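홈 | 편성 | 진행자 | 회의록 | 자료실 | 문의

그루스톨름(Grustholm) 라디오 편성·진행자 운영 회의록 (10월)

시간: 14:00~16:10
장소: 본관 2층 회의실
참석: Sawsan Majali(편성, 의장), Rhydian Gethin(아침 시간대 진행), Bleddyn Ruddock(송출 기술), Retno Jugah(청취자 조사)
기록: Catrin Wogan

공유 35 | 댓글 4

1. 전회 회의록 확인

전회 회의록 3항의 "오후 진행자 교대"를 "저녁 진행자 교대"로 정정한다. 나머지는 원안대로 승인.

2. 아침 프로그램 '라토르(Rathore)' 편성 시간

현행 방송 길이는 뉴스와 교통 정보를 제외하고 115분이다. Majali는 7시 정시 뉴스 직후의 대담 코너를 현행 12분에서 9분으로 줄이고, 남는 시간을 음악 한 곡과 예고 멘트에 배정하는 안을 제출하였다. Gethin은 9분으로는 전화 연결 지연이 한 번만 발생해도 마지막 질문을 생략하게 된다는 의견을 냈다. Ruddock은 지난 분기 전화 연결 기록을 근거로 연결 지연이 대체로 20초 이내이며, 그보다 긴 지연은 모두 해외 연결에서 발생하였다고 보고하였다.

논의 후 국내 출연자는 9분, 해외 출연자는 12분으로 구분하여 4주간 시험 운영하기로 한다. 큐시트 양식에는 출연자 구분란을 추가한다. 양식 수정은 Wogan이 담당한다.

3. 청취자 조사 결과

Jugah가 가을 조사 결과를 보고하였다. 유효 응답은 1,803건이다. 주요 내용은 다음과 같다.

- 진행자 이름을 정확히 기재한 응답은 아침 시간대가 가장 높고 심야 시간대가 가장 낮다.
- 심야 프로그램의 경우 프로그램명은 기재하였으나 진행자를 전임자로 적은 응답이 다수 확인된다. 교대 고지 기간이 짧았던 점이 영향을 준 것으로 추정한다.
- 자유 기재란에서는 곡명 안내를 요청하는 의견이 반복된다. 연속 선곡 구간에서 곡명을 뒤에 한꺼번에 안내하는 방식에 대한 불만이 포함된다.

Majali는 응답자 연령 분포가 전년 조사와 다르므로 두 해의 수치를 직접 비교하지 말 것을 요청하였다. Jugah는 연령 가중치를 적용한 표를 별도로 작성하여 차기 회의 전에 배포한다. 가중치 적용 전 수치는 외부에 인용하지 않는다.

4. 진행자 소개 페이지 정비

파이바드(Fivard) 자료 시스템에 등록된 진행자 및 고정 출연자 항목은 167건이다. 이 중 경력 사항이 비어 있거나 퇴사 여부가 반영되지 않은 항목을 우선 정비 대상으로 한다.

Wogan이 제안한 작성 기준은 다음과 같다.

(가) 첫 문장에 담당 프로그램과 방송 시간대를 적는다.
(나) 출생 연도와 출신지는 본인의 서면 동의가 있는 경우에만 게재한다.
(다) 타 방송사 경력은 프로그램명과 기간만 적고 평가 문구를 넣지 않는다.
(라) 수상 내역은 주관 단체의 공지로 확인된 것만 적는다.
(마) 개인 SNS 계정은 본인이 지정한 하나만 연결한다.

Gethin은 (가)에 대하여 복수 프로그램을 담당하는 진행자의 경우 어느 쪽을 먼저 적을지 질의하였다. 주당 방송 시간이 긴 프로그램을 먼저 적고, 동일한 경우 담당을 먼저 시작한 쪽을 적는 것으로 정리한다. (나)의 동의서 문안은 Majali가 검토한다. (다)의 "평가 문구" 범위에 관하여는 이견이 있어, 초안 10건을 먼저 작성한 뒤 재논의한다.

5. 다시 듣기 배포

트라이렌트(Trirent)를 통한 다시 듣기 파일 배포에서 음량 편차가 보고되었다. Ruddock의 설명에 따르면 생방송 녹음분은 송출용 압축기를 거친 신호를, 사전 녹음분은 편집실 출력 신호를 사용하고 있어 두 파일의 평균 음량이 일치하지 않는다. 두 경로 모두 압축기 이전 단계에서 신호를 받아 동일한 음량 기준으로 변환하도록 변경한다. 변경 작업은 심야 자동 송출 시간에 진행하며, 작업 중 다시 듣기 등록은 중지된다.

음악 저작권 계약상 전곡을 포함할 수 없는 프로그램은 현행과 같이 대담 부분만 등록한다. 잘라낸 구간의 앞뒤에는 0.5초의 페이드를 적용한다. Gethin은 곡 소개 멘트만 남고 곡이 없는 파일이 있다고 지적하였으며, 해당 멘트도 함께 삭제하는 것으로 한다.
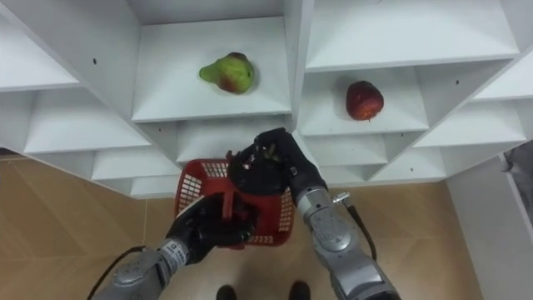
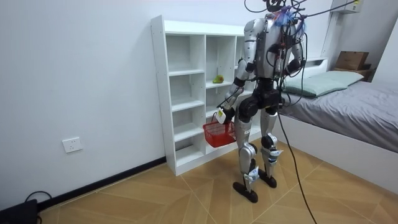
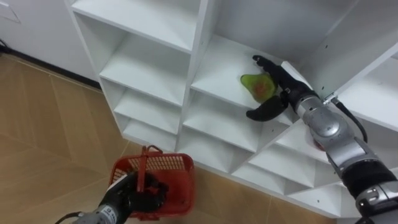

6. 대체 진행자 운영

아침 시간대 진행자의 결근 시 대체 순번을 확정한다. 1순위는 오전 프로그램 진행자, 2순위는 보도 담당 중 진행 교육 이수자로 한다. 통보 기한은 방송 시작 3시간 전이며, 이후의 통보는 당직 편성 담당에게 전화로 한다. 문자만 발송한 경우는 통보로 인정하지 않는다.

대체 진행자는 첫 멘트에서 본인 이름과 대체 사실을 밝히고, 사유는 언급하지 않는다. Gethin은 사전 제작된 로고송에 진행자 이름이 포함되어 대체 방송일에도 그대로 송출된 사례를 보고하였다. Ruddock이 이름 없는 판을 별도로 제작하여 자동 송출 목록에 등록한다.

7. 기타

- 스튜디오 2의 헤드폰 분배기 좌측 채널 불량: 수리 의뢰 완료, 대체품 사용 중.
- 공개 방송 방청 신청 양식에서 전화번호 항목을 선택 사항으로 변경.
- 심야 진행자 교대 고지는 교대 2주 전부터 프로그램 시작과 종료 시 각 1회 실시. 다음 교대부터 적용.

8. 조치 사항

Wogan: 큐시트 양식 수정, 소개 페이지 초안 10건
Majali: 개인 정보 게재 동의서 문안 검토
Jugah: 연령 가중치 적용 표 배포
Ruddock: 다시 듣기 신호 경로 변경, 로고송 대체판 제작
Gethin: 국내·해외 출연자별 대담 소요 시간 기록(시험 기간 중)

차기 회의 안건은 회의 5일 전까지 Wogan에게 제출한다. 16:10 폐회.

이전 회의록 | 목록 | 다음 회의록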